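July, 11 a.m., restocking bench

Kettle on, notebook out, and back to the little shop shelf, which I have grown rather fond of. I like the blue sides and the way they curve out at the top, and the pink and yellow shelves cheer up a grey morning no end. Today's question is the same as yesterday's: how do we want the razors to sit? I've been leaning towards the orange packs up on the pink level, where the big "3" on the badge can be read easily, with the blister packs on yellow underneath. The orange ones stand up well enough if they have the side panel to lean on. What happens once there's a row of them I don't know yet, and I suspect the far end will want a bookend of some sort.

The red cloth stays in the back left corner for now, please, well clear of the stock. I keep meaning to fold it. 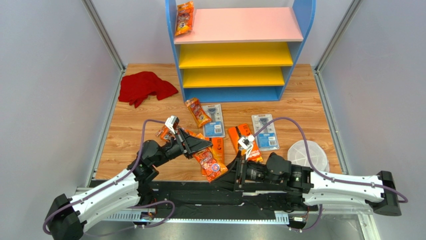

Maham Khattak would put the blister packs at the very bottom, on the blue base, and keep both yellow shelves for the orange ones. Her argument is that the clear bubble makes the cards front-heavy, so they tip forward if you so much as breathe on them — and a fall from the base is no fall at all. She has a point, though I do think it a pity to hide the handles down there.

So, both layouts to try after lunch, Maham's first. Sheet 6 in the Mirnura folder has the blank shelf plan, and I've pencilled hers in already. Still to ask Kazmi for: 5 more card stands, the narrow sort.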